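Mounting the Housing on the Bench Stand
Vandska Bench Stand – Set-up Guide, Section 2
Last updated: Jun 28, 2026
By Harriet Tran
365 views | 2 comments

This section covers fixing a slim plastic housing to the stand and routing its cables. It assumes that the base has been leveled and bolted down as described in Section 1. Leave all cables disconnected from power until step 9.

Parts used in this section: upper bracket with screw, angled mounting plate, plate screws, housing, cables. The plate supplied with stands shipped before May has a different hole pattern. Owners of the earlier plate should follow the Erkton supplement for steps 2 and 3 and return here for step 4.

1. Clear the work surface. Keep the shipping carton within reach, as the foam inserts are needed again in step 5.

2. Hold the mounting plate against the stand with the flared end down. Start each plate screw by hand.

3. Tighten the plate screws in turn, a half turn at a time. Stop when the plate no longer shifts under hand pressure.

CAUTION: Do not use a powered driver on the plate screws. The threads in the plate strip easily and cannot be recut.

4. Loosen the screw on the upper bracket until the bracket opens wide enough to take the top of the housing. Do not remove the screw.

5. Place a foam insert on the work surface below the plate. Lower the housing into position lengthwise, with its lower end resting on the plate.

6. Close the upper bracket over the top of the housing and tighten the screw until snug. The housing should not rock when pressed at either end.

Compare the assembly with the figure before moving on to the cables. 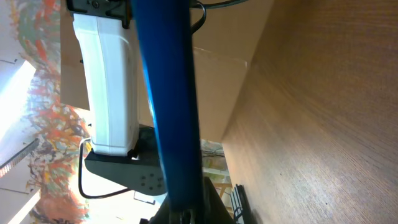 Fig. 2. White housing held by the upper bracket, lower end on the angled plate, with the cable looped at lower left.

7. Lead the lower cable down beside the plate and back underneath it in an open U. Leave enough slack for the loop to keep its shape without being held.

NOTE: A tight bend at the lower end of the housing is the usual cause of intermittent faults. If the cable kinks, release it and form the loop again – do not try to flatten the kink with pliers.

8. Check that no cable is trapped between the housing and the plate. Guo replacement cables are stiffer than the originals and need a wider loop.

9. Connect power. If the housing hums or vibrates against the bracket, disconnect power and repeat step 6.

Maintenance: Check the bracket screw after the first 1,000 hours of use and again whenever the stand is moved. Wipe the housing with a dry cloth. Solvent cleaners dull the plastic and should not be used on any part of the assembly.

Replacement brackets and plates are ordered through the Lullport parts desk. Quote the stand number stamped on the underside of the base.

2 comments | 2 shares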